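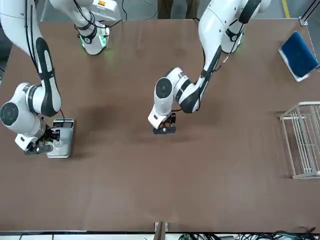

How to oil a tired wooden table (and not hate it a week later)

I've oiled a lot of tables now, mostly my own, a couple for friends who paid me in curry. My first one came out sticky and stayed sticky for a fortnight, so what follows is the way I do it these days, after plenty of getting it wrong.

This is for bare or previously oiled solid wood. If yours has varnish or lacquer on it you'll need to strip that first, and I've got a separate page on that (linked at the bottom). A quick test: put a few drops of water somewhere out of sight. If they soak in and leave a dark spot, carry on. If they sit there in beads for ages, you've probably got a sealed top.

What you'll need

A tin of hardwax oil or Danish oil, sandpaper in 120 and 180 grit, a cork block, white spirit, a pile of lint-free rags and a pair of gloves. Old cotton T-shirts are great, but cut the seams off first or they leave little tramlines. I use Avico clear satin, mainly as that's what the hardware shop on my road stocks, and a small tin does my kitchen table twice over.

Step 1: Clean it properly

Wipe the whole top with warm water and a tiny squirt of washing-up liquid, then again with plain water. Don't flood it. Wring the cloth out hard and dry the top straight away with a towel. Then leave it overnight. I know, I know, but sanding damp wood gives you a fuzzy mess that clogs the paper in seconds.

Greasy patches (mine are always where the butter dish lives) want a rub with white spirit on a rag. Open a window!

Step 2: Sand with the grain

Start with the 120 and go in long strokes from one end to the other. Don't scrub at a stain in one spot, you'll make a dip and you'll see it forever once the oil's on. Do the whole board instead. Then go over everything again with the 180.

Hoover the dust off with the brush attachment and finish with a rag barely dampened with white spirit. This last wipe also shows you any scratches you've missed, which is annoying but better now than later.

Step 3: First coat, thinner than you think

Stir the tin, don't shake it. Pour a little oil on to a rag and work it in, one strip at a time, along the grain. Keep going until the whole top looks evenly damp. Wait ten minutes or so, check what the tin says for yours, and then wipe off everything that hasn't gone in. Really wipe. This was my sticky table mistake - I thought the extra would sink in by itself and of course it just sat there going tacky.

Look along the top from a low angle with the light behind it and any leftover patches will jump out at you. 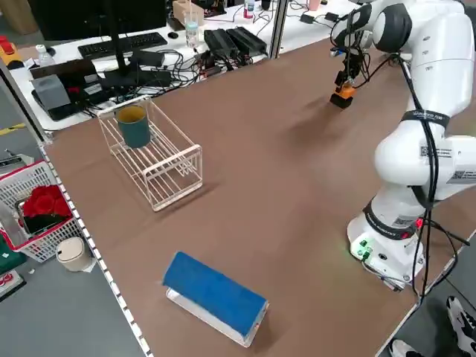
How long should I leave it between coats?

Overnight is fine for most oils in a warm, airy room, but give it a full day if it's chilly. I did one in November with the heating off and it needed two.

Step 4: Second coat

Rub the top very lightly with a worn bit of the 180, dust it off, and do the same again. It'll take much less oil this time. My friend Rekha Joshi goes for a third coat on hers, and it does look lovely, but she has small children and a lot of spilled squash to think about.

Step 5: Get rid of the rags safely

Please don't skip this one. Oily rags can heat up on their own and catch fire if you leave them scrunched in a bin. Lay them out flat outside, away from anything that burns, until they've gone stiff, or soak them in water and seal them in a metal tin.

Looking after it

No hot pans for the first week, and mop up spills when you see them. After that I just wipe mine with a damp cloth and give it a fresh thin coat when it starts to look dull, usually once a year.

Filed under: Wood & Furniture, Weekend Jobs

Related posts
Stripping old varnish without losing your temper
Getting white rings out of a table top
Which grit? A sandpaper guide
Fixing a wobbly chair leg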